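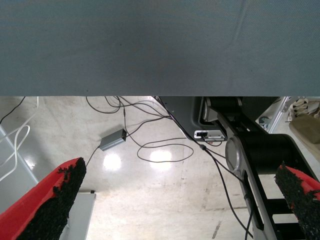
*Floor side: power adapter and cable slack, fabric edge at the top.*

**ratden_bench**

Two questions on one setup. The first is the gear plate, the second is the floor. I'm posting them together, as both affect how I lay out the table.

The part is a Plaltus practice carrier: flat metal plate, round center hole, three pins, spur gears with a 5 mm bore. The exercise is to seat a gear on each pin, check that it turns freely, remove it, repeat. The sheet asks for 100 cycles per pin before you log any wear. I work on a dark gray cloth so that the small parts don't roll and don't get scratched.

Questions:

1. Is there a preferred order for the pins? The sheet only says "seat all gears."
2. Do the spare gears belong on the cloth or in a tray?
3. Does anyone route the cables along the underside of the table, or is floor level acceptable? The adapter lies on the concrete at the moment and the slack lies in loops next to it.

Current state of the plate, with the upper left and bottom gears on and the right-hand pin still open:
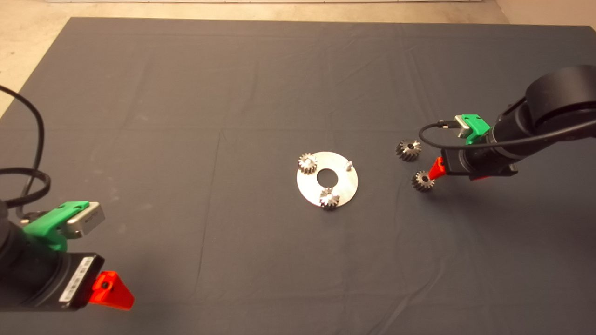 **Tridance:** Order doesn't matter for the gears. It matters for access. Leave the pin nearest your working hand until last and you never reach over a seated gear to get to an open pin. The sheet is silent on it since the gears don't mesh with each other at that spacing.

**ratden_bench**

That is the order I ended up with, by accident. What about the fourth gear? Three pins, four gears in the bag. I assumed a spare.

**kekana**

I read it as the sun gear. A carrier with three planets wants something in the middle, and there is a hole in the middle.

**Tridance**

A hole is not a post. The sun would need a shaft through it, and the practice plate ships without one. A sun gear would also normally have a different tooth count from the planets, and these match in size. Spare.

**kekana**

Normally, yes. Equal counts are allowed, it just fixes the ratio. I've built one that way. I'll grant there is no shaft in the kit.

**Aldo Amato**

Spare. The Plaltus parts list has it as "gear, 4 off, 1 reserve." Page 16, in the table at the back that everyone skips.

**kekana**

Fine, withdrawn. My copy ends before that page.

**Aldo Amato**

On question 2 — I would not leave them on the cloth. Fabric sheds lint, lint gets into the bore, and a 5 mm bore on a close pin will bind on very little. Use a shallow tray with a lip.

**ratden_bench**

I tried a tray. The lip gets in the way when picking up a gear that is lying flat. On cloth you can press slightly on one side and the other side comes up enough to grip. Lint I handle by wiping the bore before each cycle.

**Aldo Amato**

Then your cycle time includes wiping, and your numbers can't be compared with anyone else's.

**ratden_bench**

Correct. I log it separately.

**Tridance**

Keep the cloth, change the cloth. A tight weave with no nap sheds almost nothing. Iron it first, or at least pull it flat. A fold under the plate puts the pins out of vertical, and you then blame the gear for sticking.

**ratden_bench**

I pulled it flatter. Soft folds remain, and one long crease runs to the left of center. Next state, with the right pin still empty and both remaining gears off to the right: 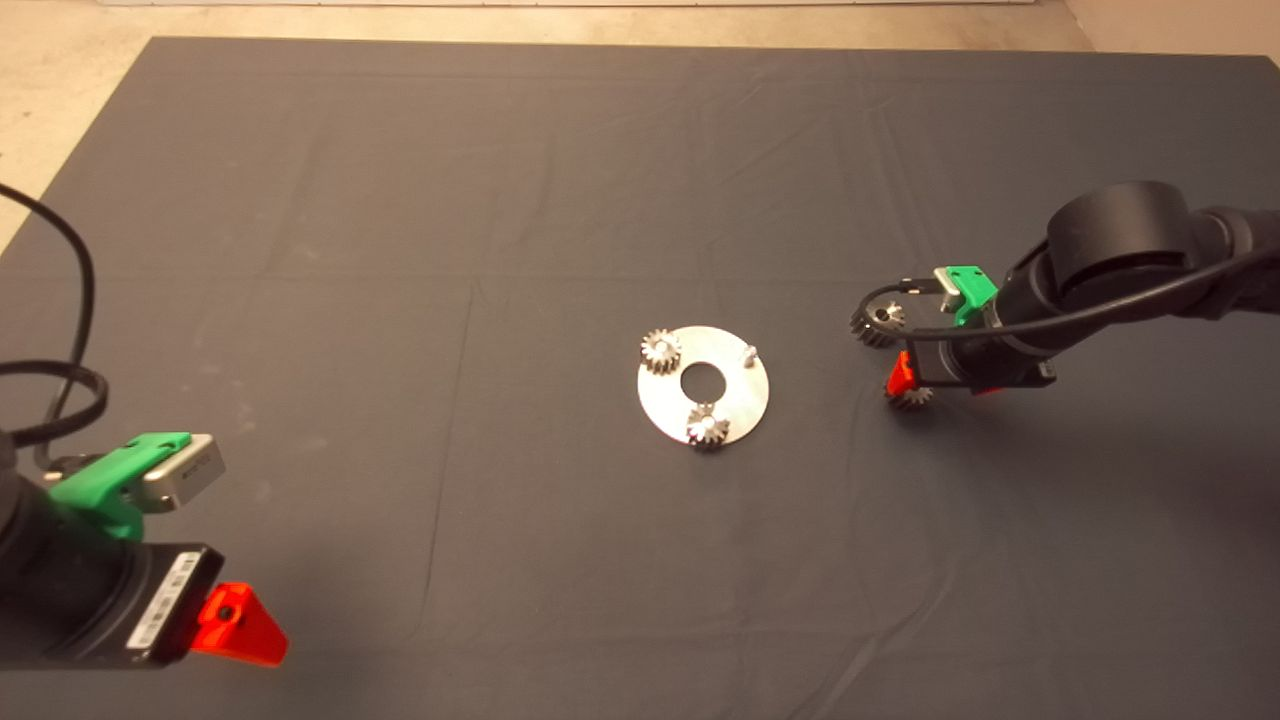
### Gear overhang and checking for bind

**kekana**

The upper left gear sticks out slightly past the rim of the plate. Is that per drawing?

**Tridance**

It is on mine. The pins sit close to the edge, so the teeth clear the rim. Practical consequence: never slide the plate by pushing on that side, as you will be pushing on teeth. Hold it by the bare rim.

**kekana**

I'd still check the pin for lean before calling it normal. Put a small square against it. Takes no time.

**Tridance**

No objection. A leaning pin would also show up when the gear goes on. It drops partway, then stops. If you have to press, take it off and look.

**ratden_bench**

Squared all three. No visible lean. One gear was stiff on the right pin and free on the other two, so I swapped it for the reserve and marked it with a dab of paint. That was cycle 34, for anyone tracking the same thing.

**Aldo Amato**

Then measure the right pin. Free on two and stiff on one is a pin problem, and swapping the gear hides it.

**ratden_bench**

Fair. I will put a micrometer on it before I continue.

### Back to question 3

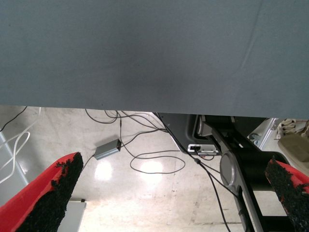

**ratden_bench**

Cable routing is the part I haven't settled. Underside clips would get the adapter off the floor, but I shift the table now and then and would have to unclip everything each time. The cloth is a related problem. Its lower edge isn't level, and it dips a little more on the right than on the left, so anything clipped up on that side will touch fabric sooner. I could trim it, or pull it across and accept a short side.

**Tridance**

Pull it across. Trimmed edges fray and then you are back to lint.

**kekana**

I keep the adapter on the floor and coil the slack with a hook-and-loop strap. One coil, pushed toward the wall. Works with a table that moves.

**Aldo Amato**

Adapter on the floor is acceptable if it isn't where your feet go. Loose loops are not. Strap them today and decide on clips later.

**ratden_bench**

Strapping them. Micrometer reading on the right pin to follow in this thread.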